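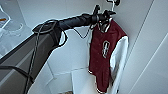

Mwende Biwott told us that she never learns a chorus on purpose, that it simply gets into her over a few weeks of washing dishes and riding the bus, and that by the time she is standing in front of a stage the words come out before she has decided to sing them.

Figure 4. Garment on a hanger against a white wall.

4.2 How listeners come to know a chorus before the show

We begin with that remark for the simple reason that we heard some version of it so many times. When we set out to study singing along at small concerts, we pictured fans sitting down with the lyrics and working at them a little, the way one might work at a poem for school. A few people did tell us they do this (and were quite proud of it, too!), but most described something much slower and much less tidy. The song was on while they cooked, or while they folded clothes and put them back on their hangers (Figure 4), or while they drove a cousin to the airport, and somewhere along the way it stuck.

Our survey drew 555 usable answers from people who had bought a ticket to one of the shows at the two rooms we followed, the Ultside in Trurnov and the old dance hall in Jaltenberg. Neither room holds more than 500 people, so the crowd can hear itself very well, and we think this matters a good deal more than we gave it credit for in our first draft. In a large arena a shy singer is lost under the speakers. At the Ultside she can hear the stranger next to her, and the stranger can hear her, and either one may take courage from the other or go quiet out of plain embarrassment.

We asked every respondent to name the part of the newest single they felt surest of, and then to write it down from memory. The chorus won easily, as we expected. What surprised us was how many people wrote down the wordless bit just ahead of it, the long rising "oh" that the band Samarakoon uses on nearly all of its dance tracks, and spelled it out with great care, sometimes filling a whole line with vowels. Several noted in the margin that this was where they planned to come in, even if they sat out the verses entirely. We had not left a box for this in the form, and we had to go back through the sheets by hand to find all of it.

It should be said that people who buy tickets to a December show in a cold town are likely to be fond of the band already, and we would not want to stretch these answers to cover the casual listener who hears the single once on the radio. We also relied on what people told us they remembered about their own listening at home, and memory is generous with the songs we love. The recordings made in the two rooms, which we turn to in the next section, give us another way to look at the same question.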